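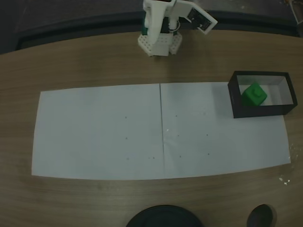
Arkumgate Athletic Association Member Forum
Topic: Proposed girls' volleyball program, request for member comment

Posted by Program_Office
June 14, 2021

The Association is considering a motion to add girls' volleyball as a sponsored sport for the coming school year, and members are asked to place their comments on record in this topic. The motion was submitted by Ok-hee Yeo, who coaches at Allton, and it is supported by the athletic departments at Allton and Qaisi. Comments may address cost, gym time, officials, transportation and the effect on existing sports. Members who prefer to examine the motion on paper may do so at the front office, where copies will be set out on a wooden tabletop with a light brown grain. Comments should be limited to the motion itself. Questions about the spring schedule belong in the scheduling topic.

The student interest survey returned 234 forms from girls in grades nine through eleven. Of these, 188 marked volleyball as a sport they would try out for if it were offered. The motion calls for a first season with 4 schools and a single varsity team at each school. Junior varsity play would be reviewed after that season ends.

Posted by OYeo_Allton

Thank you to the office for posting the motion promptly. I wish to clarify one point for members who have not read the full text. Schools would not be required to field a team. A school that joins in the first season agrees to complete that season, and may withdraw afterward without penalty.

At Allton we have run an informal open gym for two winters. Attendance has held up well, including during exam weeks. Several of these students do not take part in any other school sport.

Posted by westgym_AD

I support the intent of the motion but must object to the calendar. The draft places the season in the fall, when our gym is already shared by cheer, physical education and the evening adult league. We have one full court. If volleyball practices three afternoons a week, another group will lose that time, and the motion does not say which.

I would ask that the Association obtain a written gym schedule from each interested school before any vote is taken.

Posted by Qaisi_Athletics

In response to westgym_AD: our school has the same number of courts and has prepared a schedule that works. Volleyball would practice directly after dismissal, and cheer would move to the cafeteria on two of those afternoons. The cheer coach has agreed to this in writing. I recognize that not every cafeteria is suitable, and ours has a high ceiling.

The fall season is also the one used by most of the schools we would play outside the Association. Moving to winter would leave us with very few opponents.

Posted by westgym_AD

Our cafeteria has fixed tables and a low ceiling, so that arrangement would not be open to us. I maintain the request for written schedules. It is not a large burden on a school that has already done the planning.

Posted by R_line_judge

I write as a certified official. The motion assumes that two referees will be available for each varsity match. Within a reasonable drive of Arkumgate there are at present 6 certified volleyball officials, and most of them already work club matches on the same evenings. Two of them have told me they do not intend to renew.

The Association should budget for a certification class over the summer. Former players and parents are the usual candidates. Line judges may be students, provided they have been trained, and the rules allow the home school to supply them.

Posted by OYeo_Allton

I accept the point on officials and would welcome an amendment that funds the class. I had expected to raise it after approval, but R_line_judge is correct that it must come first. Allton can offer a classroom and the gym at no charge.

Posted by budget_reader

May I ask where the equipment figures come from? The motion lists standards and nets from Brultex but does not attach a quotation. It also does not say whether the floor sleeves are included. Older gyms will need to have the floor drilled, and in my experience that work costs more than the net.

I am not opposed. I have a daughter who would very likely try out. However, members were asked to approve the wrestling mats some years ago on an incomplete figure, and the difference came out of the travel fund.

Posted by Program_Office

The Brultex quotation was received after the motion was filed and will be added to the paper copies. It covers standards, nets, antennas and padding. It does not cover floor sleeves. Schools are asked to report whether sleeves are already in place.

Posted by Qaisi_Athletics

Sleeves are in place at Qaisi. They were put in with the current floor and are under brass caps at midcourt.

Posted by OYeo_Allton

Also in place at Allton, although one cap is stuck and will need attention.

Posted by westgym_AD

We have none. I will request a price from our floor contractor. I would add that a school in our position faces both the court problem and the floor problem, and may reasonably choose to wait a year. I would not want that choice to be read as a lack of interest in girls' athletics. Our softball and track numbers are strong.

Posted by track_parent_2

I respectfully disagree with waiting. My older daughter was told the same thing as a freshman, and she has now graduated. If a school cannot host, could it play all of its matches away for one season?

Posted by Program_Office

The bylaws allow an all-away schedule with the consent of the opposing schools. Transportation would be charged to the visiting school in the usual manner.

The request for written gym schedules has been forwarded to all athletic directors. The amendment on officials should be submitted by its sponsor on the standard form. The vote will not be scheduled until both items have been received, and the first season, if approved, will be reviewed in December. This topic remains open for comment.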